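Collum Library's Kitchen Shelf Moves to Bigger Quarters on Prirnska Street

29/03/2022

Anyone who has ever stood in front of an overstuffed cupboard, trying to get the big soup pot out from under everything else, will understand why the kitchen lending shelf at Collum Library has done as well as it has. It started in October as a single bookcase near the large-print novels, and as of last week it has been used 3,120 times, far more than the library had planned for when it put the bookcase there. Now the whole collection is packing up and moving across the parking lot to the old Sjöberg hardware store on Prirnska Street, where there will finally be room to set things down without knocking something else over.

The idea, for those who haven't stopped in yet, is a simple one. You bring your ordinary library card, you pick out the thing you need, and you take it home for nine days. Cake pans, canning kettles, fondue sets, a pasta roller, a pressure cooker with its instruction booklet in a plastic sleeve, and more Bundt pans than most of us knew existed. There is no charge, and there are no late fees either, although the front desk will call you, very kindly, if a roasting pan is still out the week before Thanksgiving.

Most of the collection came out of people's own homes. When the library first asked for kitchen things in good working order, the boxes began arriving before the announcement had even come down from the front window, and quite a few had handwritten notes tucked inside. One gave a recipe for plum dumplings. Another said only that the lid sticks in damp weather and to be patient with it. The staff kept the notes, and copies now travel with the pots they belong to, so a borrower in one part of town may well find herself cooking from the card of somebody she has waved to for years and never properly met.

Small pots and kettles have been the steady favorites all winter. The big showy pieces go out for holidays and birthdays, naturally, but it is the little saucepan for warming milk, or the kettle for a visiting aunt who can't do without her tea, that goes back and forth over the counter week in and week out. College students borrow them at the start of a term. Families borrow them when the kitchen is torn up and they are cooking on a hot plate in the den.

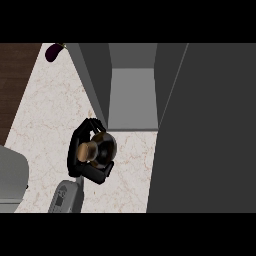
One borrower told us she would rather the shelf had stayed right where it was, among the books, and she was good-humored about it but she meant it. She liked picking up a mystery and a muffin tin in the same trip, she said, and she worries that people who only come in to read will never think to cross the parking lot. She also wanted it known that the muffin tins are too popular and that there ought to be more of them.

It's a fair point (both of them are, really), and the library says it has heard the first one from a good many people. For that reason a small display will stay behind in the reading room, changed every month, with a few pieces that can be checked out on the spot. April's will be all about bread. Returns will be taken at either building, so nobody has to carry a Dutch oven any farther than necessary.

The new space will open with 14 sections, arranged by what you are trying to make and not by what the thing is called, which the staff believe will save a lot of wandering. Soups and stews have the long wall where the paint cans used to be. Preserving gets the back corner, close to the sink, and there will be a table there for checking jars and lids before you sign for them. Longtime customers of Sjöberg will be glad to hear that the old wooden counter is staying, along with the brass bell, and that the creaky spot in the floor by the door has been left alone as well, mostly on account of the budget.

Along with the move comes a new evening series called Vullunero, named for the almond cake that was served at the shelf's very first get-together and was gone before half the guests had their coats off. The evenings are meant to be relaxed. Somebody shows how a dish is made in their house, everybody eats it, and the pan it was made in can be borrowed that same night. The first one covers stuffed cabbage, and the second, if the oven has been hooked up by then, will be flatbread. Each evening has room for nine households, and children are very welcome so long as they come hungry.

Donations are being taken again after a pause over the winter, when there was honestly no place left to put them. The library could use loaf pans, a good stockpot or two, measuring cups of any kind and, yes, muffin tins. It has plenty of fondue sets, thank you, and asks that nonstick pans with worn coatings stay home. Please wash everything first and tape the lids on. If your piece has a story, a quirk or a recipe that goes with it, write it down and tuck it in the box.

The shelf will be closed while everything is carried over, and anything due back during that stretch has been renewed without your needing to call. Borrowers with a hold on the pressure cooker will keep their place in line. The Prirnska Street door will be open during regular library hours once the move is finished, with coffee on the first morning and, we are told, almond cake for as long as it lasts.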